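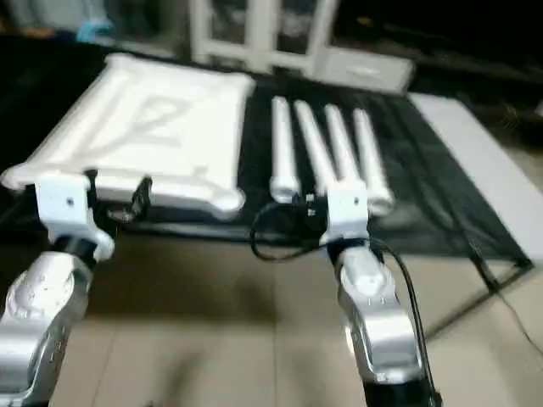 How do you pack tubes so they don't get dinged up in the mail?

Lay them side by side, all pointing the same way, and put a foam tray over them before the box gets closed.

Noman Rajput, January

Quick version, got a batch going out to Wanstead this afternoon.

Clear the table first. Tray on one side, tubes on the other. Caps checked before anything else, push each one with your thumb. Loose cap, bit of tape, done.

Box next. I use the Solberg ones, 400 mm long, flaps taped underneath with 3 strips. Two strips is not enough, ask me how I know.

Crumpled paper in the bottom. Tubes in. Paper between them so they dont knock together. Then the tray on top, raised side down. Press lightly. If it rocks, take it out and fix the paper, don't force it.

Shake test. Hold teh box at both ends, tip it one way, then the other. Hear anything slide? More paper at the ends.

Tape the top, label flat on the widest side. Whole thing takes around 3 minutes once you've done a few.

Foam trays can be used again unless a corner is crushed. Stack them flat, out of the sun. Parthorpe orders go out the same way, just a shorter box.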